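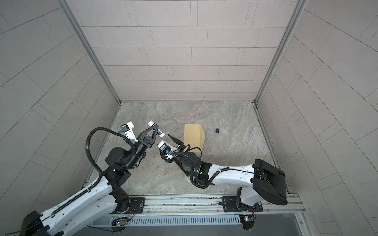
News > Press Office > Open Days

Search this site Enter keyword Go

Monday, by the Trundero Press Office

Trundero opens its Grube workshop to visitors

Trundero welcomed 38 visitors to its workshop in Grube on Monday for the first open day of the year. Guests from local firms and colleges were shown how pairs of robot arms are used to handle small everyday goods, among them pens and stationery.

The programme began at 12 noon with a short talk on safe working, followed by live sessions at the booths. Each session was led by staff from Drumex, which maintains the arms under a service agreement with Trundero. 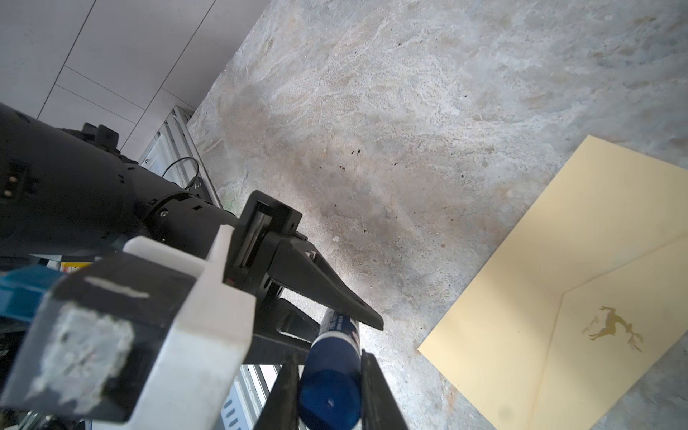
Stestetum, which supplies training courses to the workshop, said that many people form their view of automation from large factories, and that it was glad to see smaller tasks given a full afternoon. It added that it would like its own learners to attend the next event.

Visitors moved between the booths in groups and were invited to put questions to the operators at the end of each session. Subjects raised included the training of new staff, the cost of spare parts and the handling of fragile items.

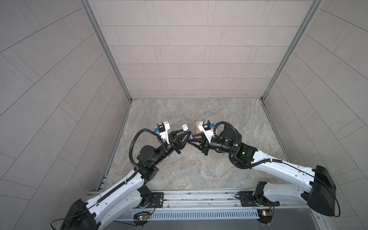

Trundero intends to hold 4 open days a year at Grube, the next of them in March. Places are free of charge but must be booked in advance through the Press Office. Schools may apply for a separate morning visit, and the workshop has step-free access throughout.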